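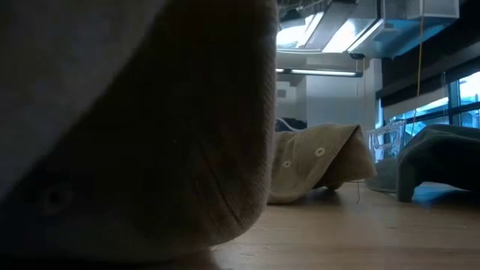 One reader wants to know if a hand steamer will do the work of an iron, as she has been told it will and doesn't believe it. She is mostly right. We have used the Colteck hand steamer since July and the iron is still in the cupboard, and still comes out for shirts.

Print this page | E-mail this page

Home Costumes Hire Reviews Contact

The Colteck is a plain grey thing with a tank in the handle, a trigger, and a cap on the tank that needs a firm turn or it drips. It heats up in about 20 seconds and a full tank gives 15 minutes of steam if you let go of the trigger between garments. Hold it down and you get less. The flex is 2 metres long, too short for our rail, so we run an extension lead.

On wool it is very good. Coats that had been folded in the hampers at Kolthorpe over the winter came up well after a single pass, and the lapels sat flat again by the evening. Velvet is fine if you steam from the back. Cotton is a different matter. A creased cotton blouse looks better afterwards but it does not look pressed, and pleats are a waste of time.
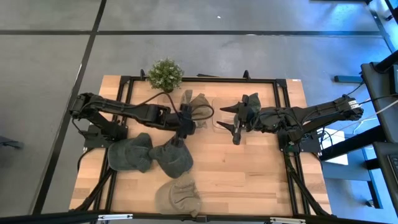 Linen was worse than cotton. We went over one skirt three times and then gave up and ironed it damp.

We also had the Rainer upright on loan, the one with the pole and the hanger on top. It makes more steam and the tank lasts a whole evening, but it is a nuisance to move up stairs and the hose gurgles if it dips below the tank. For a rail of coats I would pick the Rainer. For anything backstage I would pick the Colteck - it fits in a bucket with the brushes and the safety pins.

Both makers say tap water is fine. Ours is hard, and by the second month the Colteck was spitting white flecks, which show badly on black. A descale with the Cludamell sachets cleared it. We now use filtered water and have had no more trouble.

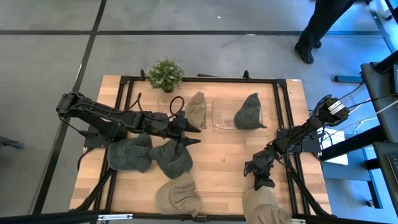
WARDROBE DEPARTMENT - KIT REVIEWS

Hats need a lighter touch. Keep the nozzle well back, stuff the crown with tissue and let it cool before you take the tissue out. Check any cap with a card peak first, as card goes soft in steam and will not come back. Felt can be reshaped by hand while warm, though the brim may need a second go.

The brush attachment on the Colteck lifts lint well enough but clips on loosely, and ours fell off twice. The travel bag is thin. Spare tanks are sold separately and we have ordered one.

Print this page | E-mail this page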